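Velar 40 Polyester Thread, Set of 70 Spools

Every thread maker says its polyester won't fray or snap at high speed. Velar says it too, and we don't take that on trust. Danuta Krawczyk ran the dark red and the navy through dense satin stitch and got one break in the navy, at a worn needle.

The color card is printed, so treat it as a guide - the peach looks pinker on the spool.

Weight: 40
Best on: cotton, denim, towels
Skip it for: tiny lettering

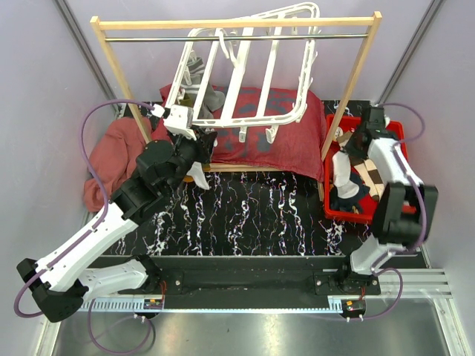

Washing

"Colorfast" is the maker's word. Wash a test scrap first, above all with red on white.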